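Usico adds divided gift boxes at its Niranholm packing room

Usico has started sending its small gift orders in divided cardboard boxes, replacing the padded bags it used through the winter. The company said 2,116 orders went out in bags last season, and 82 came back with complaints about tangled cords or crushed toys.

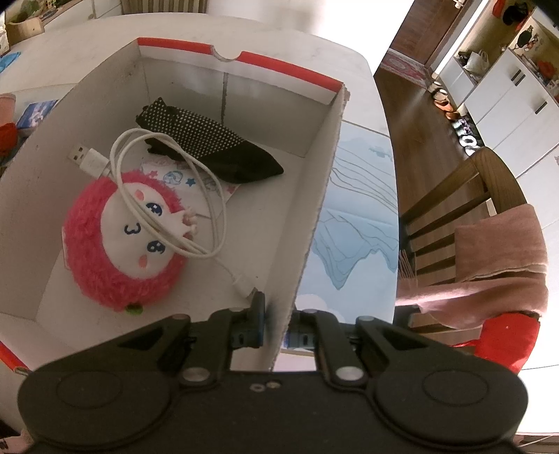

NIRANHOLM, March - The white box has red stripes along its top edges and a cardboard partition inside. One mixed order puts a round pink plush toy, a coiled white USB cable and a black polka-dot pouch together in the larger compartment, over a sheet of paper printed with cartoon doodles.

The boxes come from Lasis, which also supplies the paper inserts. Usico will offer them in 2 sizes at first, with the larger one holding up to 4 items. Prices for customers stay the same.

Bedoya, the gift shop that sells Usico sets on Main Street, will switch to the boxes on Monday. Bagged sets already on its shelves will be sold until they run out - the shop is not taking exchanges on packaging alone.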